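Week 5: Writing the short description
Notes for the Thursday group

OK, so last week we got as far as the catalog entry and then I ran out of time (sorry!). Picking up with Raed Karam's rule from the Wernia reading: say the plain thing first. If I'm flipping through 1210 entries I want the noun up front, then whatever makes it different from its neighbors.

Your homework entries were mostly too long. The target is 20 words, and I had one that ran to 142 – lovely prose, but it won't fit on the card! Start with a noun, add one place word, stop.

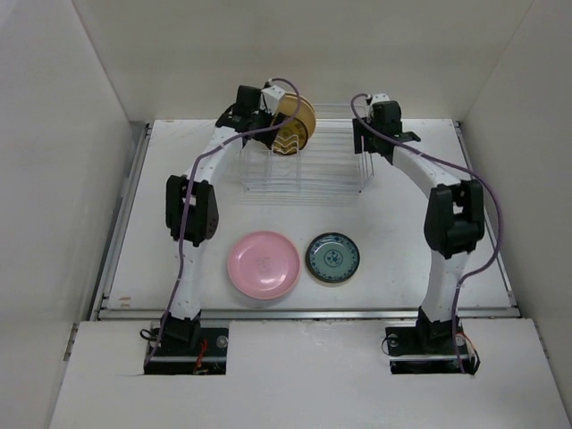
Fig. 1. Two arms over a white tabletop. Draft a card entry.

When you compare drafts with your partner, look at the adjectives first. "Nice," "old" and "interesting" can go. Color can stay, and so can material if you're sure of it. If you aren't sure, use the wider word (metal, and leave steel alone). Khalil Hourani calls this writing down to what you know, and his Tarawneh chapter has a good page on it.

The other thing people ask me is what to do when there's hardly anything to say. Write the short entry and move on, please. Don't pad. 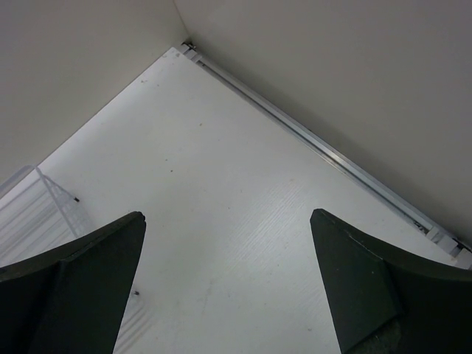 Fig. 2. White surface with small dark specks. Six words is plenty.

Now, dates and sources. These go on the second line, always in the same order, even when one is missing (put a dash). I know it looks fussy, but the Duro index was built without it and around 70 cards had to be redone by hand.

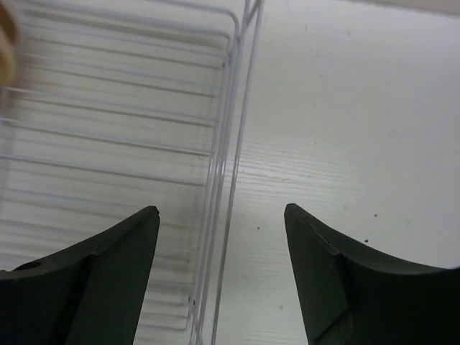
Same goes for names: last name, comma, first name, no titles. If two people share a last name, give both first names in full and never initials.

For next time, read the rest of the Tarawneh chapter and bring five finished cards. Pencil is fine.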